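4 Pairing the wheel sensors and setting alert pressures

This section applies to the Illach display unit with screw-on valve cap sensors. Owners of the band-mounted sensors should use the separate sheet supplied with that kit. The display must already be mounted and connected to power as described in the previous section.

Last revised September 20, 2026. Prepared by Mylene Rivera, checked by Valdir Aguiar.

4.1 Before you start

Park the vehicle on level ground, apply the parking brake, and switch the engine off. Leave the ignition in the accessory position so that the display stays powered.

Let the tires cool. A tire that has just been driven on reads higher than its true cold pressure, and any alert value set against a warm reading will be wrong by the next morning. Three hours of standing is enough in most weather. Keep the vehicle out of direct sun on one side if you can.

You will need:

The sensors, marked FL, FR, RL and RR
The locking nuts and the flat wrench from the kit bag
A tire gauge you trust
The recommended cold pressures for your vehicle, from the placard in the driver's door opening

CAUTION: Do not use the pressure molded into the tire sidewall as a target. That figure is the maximum for the tire and has no bearing on the vehicle it is fitted to. 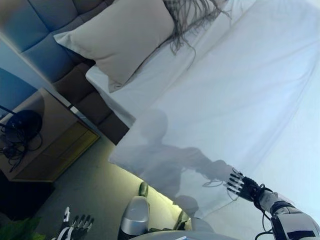 Robotic hand lifting the edge of a bed sheet.

4.2 Setting the tires to placard pressure

1. Remove the valve cap from the front left wheel and check the pressure with the gauge.

2. Add or release air until the reading matches the placard. Front and rear values may differ. Some placards also give a second set of values for a full load; use the normal set unless the vehicle is always driven loaded.

3. Repeat for the other wheels.

4. Check the valve stems. The rubber should be free of cracks and should not lean when pressed lightly with a finger. Replace a damaged stem before fitting a sensor. A sensor adds weight to the stem and will make an existing crack worse at speed.

NOTE: Metal stems are recommended if the vehicle is regularly driven on gravel or unpaved roads.

4.3 Pairing

The sensors are paired to the display at the factory. Check this before doing anything else: fit one sensor as described in 4.4, wait a minute, and look for a reading in the matching corner of the display. If a reading appears, skip the rest of 4.3.

If no reading appears, or if a sensor has been replaced, pair it by hand.

1. Press and hold the SET key until the display shows the outline of the vehicle with one corner flashing.

2. Press the UP or DOWN key until the corner you want is flashing.

3. Press SET once. The corner changes to two moving dashes. The display is now listening for a sensor.

4. Screw the sensor onto the valve by hand. The display beeps once when it has stored the sensor, and the dashes are replaced by a pressure reading.

5. Move to the next corner with the UP or DOWN key, or hold SET to leave pairing mode.

If the display asks for an access code, enter 2520. The code is the same on all units and exists only to stop the settings being changed by accident. It cannot be altered.

NOTE: Keep unused sensors well away from any source of air pressure while pairing. The display accepts the first unpaired sensor it hears. If the wrong sensor has been stored at a corner, repeat the steps for that corner. The new sensor overwrites the old one.

Replacement sensors are ordered under part number 1072. Sensors for the older Flurnico display look the same and have the same thread, but they transmit in a different format and will not pair. The older type has a gray base ring.

4.4 Fitting the sensors

1. Thread a locking nut onto the valve stem, flat side toward the wheel, as far down as it will go without force.

2. Screw the sensor onto the stem by hand. A short hiss is normal as the valve core is pressed in. Keep turning until the hiss stops and the sensor is snug.

3. Hold the sensor still and bring the locking nut up against its base. Tighten with the flat wrench by a quarter turn past contact.

4. Brush soapy water over the joint and watch for bubbles. If bubbles form, remove the sensor, check that the rubber seal is seated flat, and refit.

5. Turn the wheel or look along the rim to confirm that the sensor clears the brake caliper and any wheel trim.

CAUTION: Do not use pliers on the sensor body. The housing can be pulled away from its base, and the tire may then lose air while the vehicle is moving.

CAUTION: Do not use thread sealant, tape or grease on the stem. Tire repair foam will block the sensor port. If foam has been used, discard the sensor.

The locking nuts are there to deter theft and may be left off. A sensor fitted without one should be checked by hand whenever fuel is added.

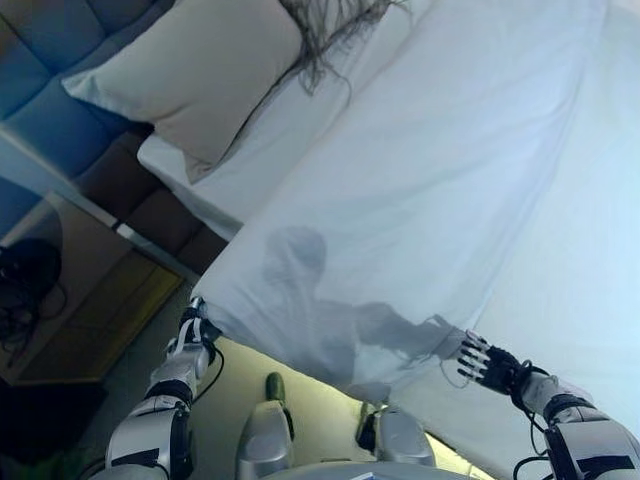 Once all sensors are fitted, the display should show a reading at every corner. Readings may take several minutes to settle and can differ slightly from those of a hand gauge. A steady difference of one psi is within tolerance. A larger one usually means the hand gauge is out, so try a second gauge before replacing the sensor.

4.5 Setting the alert values

The display stores separate values for the front and rear axles. The low alert is supplied set to 26 psi on both. This suits many small cars but is too low for most pickups and vans, and must be changed for them.

1. Press SET twice quickly. The word FRONT appears with the low value flashing.

2. Adjust with UP and DOWN. Set the low alert to three quarters of the placard pressure, or a little above. Setting it closer than that will cause false alerts on cold mornings.

3. Press SET. The high value flashes. Set it to one and a quarter times the placard pressure.

4. Press SET again. The word REAR appears. Repeat for the rear axle.

5. Press SET. The temperature alert flashes. Leave it at the supplied value unless you tow.

6. Hold SET until the display beeps and returns to the main screen. If no key is pressed for half a minute, the display returns by itself and discards the changes.

NOTE: Pressures can be shown in psi, bar or kPa. Changing the unit does not change the stored alert values, but rounding may make them appear different by one step.

4.6 Testing

Test each sensor after the alert values are set.

1. Unscrew one sensor completely – the reading at that corner drops and the alert sounds. A short delay is normal.

2. Press any key to silence the alert. The red lamp stays lit.

3. Refit the sensor. The lamp goes out when the reading is back within limits.

4. Repeat for the other sensors, then drive a short distance and check that all readings are being updated.

If the alert does not sound at all, go to the sound menu and make sure the volume is not set to zero. If it sounds at the wrong corner, the sensors have been swapped. Either exchange them or use the rotation menu described in 4.7.

4.7 After tire rotation

Sensors may be moved back to their marked positions after rotation, or left on their wheels and reassigned on the display. To reassign them:

1. Hold UP and DOWN together until two corners flash.

2. Select the pair to be exchanged with UP or DOWN.

3. Press SET to exchange them.

4. Repeat for the other pair, then hold SET to leave the menu.

Relabel the sensors if you use this method. Marks on the caps will otherwise no longer match the display, and the next person to inflate the tires may refit them wrongly.

4.8 Sensor batteries

Each sensor is powered by a coin cell, which lasts around two years in normal use. The battery symbol appears beside the reading when the cell is low. Open the cap with the ridged side of the flat wrench, note which way up the old cell sits, and fit a new one of the same type. Check that the seal ring is in its groove before closing the cap. Pairing is kept when the cell is changed.

Vehicles parked for the winter can have their sensors removed and stored indoors. Refit the original valve caps in the meantime. When the sensors go back on in April or whenever the vehicle returns to use, repeat 4.2 and 4.6. The alert values do not need to be entered again.

For towing and trailer sensors, continue with section 5. The Haugen repeater is required where the rearmost axle is beyond the range of the display.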